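생활·작업 정보 > 작업장 관리 > 자동화 길잡이

기계에 맡길 수 있는 일과 아직 사람이 해야 하는 일: 부품 분류와 집안 정리를 중심으로

작성: 베르노라 생활기술정보실
감수: 밀로반 파블로비치(작업장 안전 담당)

본 안내는 소규모 작업장과 가정에서 자동화 기기의 도입을 검토하는 분을 위하여 작성되었습니다. 문의가 가장 많은 항목은 "부품 정리나 빨래 개기 같은 잔일을 이제 기계가 할 수 있는가"입니다. 현재로서는 작업의 종류와 준비 상태에 따라 답이 크게 달라집니다.

1. 부품 집기와 옮기기

같은 모양의 물건을 정해진 통에서 집어 다른 칸으로 옮기는 일은 기계가 비교적 잘 해내는 편에 속합니다. 다만 물건이 매번 다른 각도로 놓이는 경우에는 난도가 올라갑니다. 원형 기판은 가장자리를 잡아야 하고, 기판 위에 서 있는 콘덴서나 단자대에 힘이 실리면 납땜부가 상할 우려가 있습니다. 사람은 손끝으로 이를 피해 잡지만, 집게는 접근 방향을 미리 정해 주어야 합니다.

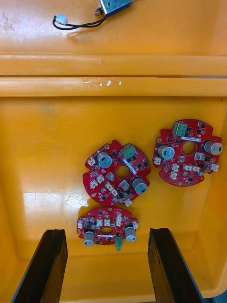 주황빛 통에 담긴 원형 기판. 기판마다 놓인 각도가 다르다.

작업 전 준비 요령은 다음과 같습니다.

- 한 칸에 너무 많은 기판을 넣지 않습니다. 겹친 기판은 사람에게도 집기 까다롭습니다.
- 전선이 달린 부품은 기판과 다른 칸에 둡니다. 전선이 기판의 단자에 걸리면 함께 딸려 올라옵니다.
- 광택이 있는 통은 조명을 비스듬히 옮겨 반사를 줄입니다. 무광 깔개를 쓰는 방법도 있으나, 전자 부품에는 정전기 방지용 제품을 선택하여야 합니다.
- 통의 위치를 작업대에 테이프로 표시하고, 교대 시마다 같은 자리에 놓습니다.

2. 칸막이 통의 활용

칸이 나뉜 통은 수작업과 자동화 작업 모두에 유용합니다. 페다타크 작업장에서는 부품 2000점을 칸막이 통으로 옮겨 담은 뒤 분류 기준을 다시 정하였습니다. 담당자 드리타 라둘로비치 씨는 "기계를 들이기 전에 통부터 바꾼 것이 도움이 되었다. 사람이 헷갈리는 통은 기계도 헷갈린다"고 전하였습니다. 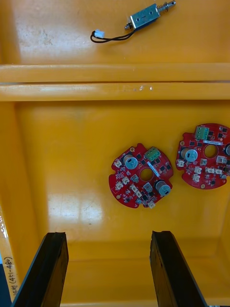

칸막이 위쪽에는 솔레노이드, 아래쪽에는 기판을 두었다. 통 바깥 왼편에 번호를 적은 흰 테이프가 보인다.

통에는 번호 범위를 적어 붙이는 것이 좋습니다. 글씨는 굵은 유성펜으로 쓰고, 닳기 쉬운 모서리는 피하여 붙이십시오. 내용물을 바꿀 때에는 옛 테이프를 떼어 낸 다음 새로 적습니다. 덧붙인 테이프는 두께가 생겨 통을 포갤 때 걸립니다.

통 바닥의 먼지는 마른 극세사 천으로 닦습니다. 얼룩이 남으면 부품을 모두 꺼낸 후 중성세제를 묽게 풀어 닦고 완전히 말립니다. 연마제가 든 세제는 플라스틱 표면에 흠집을 내므로 사용하지 않습니다.

3. 아직 사람의 손이 필요한 일

커넥터를 끼우고 빼는 일, 가는 전선을 정리하는 일, 나사산이 맞물리는 감각을 확인하는 일은 여전히 사람이 맡는 것이 안전합니다. 프렐스테드 시험실에서는 기판 옮기기를 974회 반복하고 실패한 경우를 따로 기록하였는데, 전선이 얽힌 부품이 섞였을 때 사람이 개입하는 일이 잦았습니다.

가정의 경우도 사정이 비슷합니다. 바닥 청소와 식기 세척은 전용 기기가 널리 쓰이고 있습니다. 반면 빨래 개기, 서랍 정리, 깨지기 쉬운 그릇을 찬장에 넣는 일은 물건마다 모양과 무르기가 달라 범용 기계에 맡기기 이릅니다. 시연 영상에서 잘 되는 작업이라도 조명과 배치가 다른 우리 집 주방에서 그대로 되리라 기대하기는 어렵습니다.

4. 도입 전 점검 사항

- 맡기려는 작업을 사람이 직접 다섯 번 해 보고, 매번 손동작이 같은지 살핍니다.
- 실패하였을 때의 피해를 따져 봅니다. 수건이 떨어지는 것과 유리잔이 떨어지는 것은 다릅니다.
- 성공률 99퍼센트라는 안내를 받으면 어떤 물건으로, 어떤 조명에서 측정한 값인지 서면으로 요청합니다.
- 비상 정지 단추가 손 닿는 곳에 있는지 확인하고, 작동 중에는 집게가 움직이는 범위에 손을 넣지 않습니다.
- 어린이와 반려동물이 드나드는 공간에는 작업용 로봇 팔을 설치하지 않습니다.

5. 보관과 마무리

하루 작업이 끝나면 기판은 정전기 방지 봉투에 넣어 보관하고, 솔레노이드와 같이 전선이 달린 부품은 전선을 느슨하게 감아 둡니다. 세게 꺾어 묶으면 피복이 갈라질 수 있습니다. 통은 뚜껑을 덮거나 뒤집어 두어 먼지가 쌓이지 않도록 합니다.

본 안내의 점검 사항은 매년 7월에 갱신됩니다. 부품별 보관 기준은 쿠다 자료실의 '소형 전자 부품 보관' 항목을 참조하시기 바랍니다.

관련 안내: 작업대 조명 고르기 / 정전기 방지 매트 관리 / 공구 서랍 칸 나누기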